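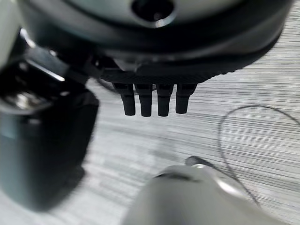

Maj-Britt Lundgren would like the pegs to reach customers in one piece, and she told a meeting at Nesex on Tuesday that the old packaging did not do enough to make that happen. A new tray for the Fjeld unit goes into use in March.

The Fjeld is a round unit in glossy black with a pale gray face, a ribbed band along its edge and a row of short pegs under the band. Nesex sells it mostly by mail order. Units have been shipped in a flat-bottomed box, with the pegs facing down and a single sheet of padding underneath.

Lundgren said a bent or broken peg meant the whole unit had to be replaced, and that customers were tired of sending them back. She said she would have changed the box a year ago.

The new tray, made by Rollent, holds the unit by the ribbed band and leaves a gap below so the pegs do not touch anything. The first order is for 2,000 trays. Rollent said it tried 5 versions before settling on one that could be loaded without pushing on the pegs.

Packers at the Prondia warehouse will get a new instruction sheet. It tells them to lift each unit by the sides, check the pegs before closing the box, and set aside any unit with marks on the gloss. Packing one box is expected to take almost 6 seconds longer than it does now.

Boxes already packed the old way will be opened and repacked before they are sent out. Nesex said the price of the Fjeld will not change.

Customers who received a unit with a damaged peg can ask for a replacement through the store where they ordered it. Claims are normally handled within 2 weeks.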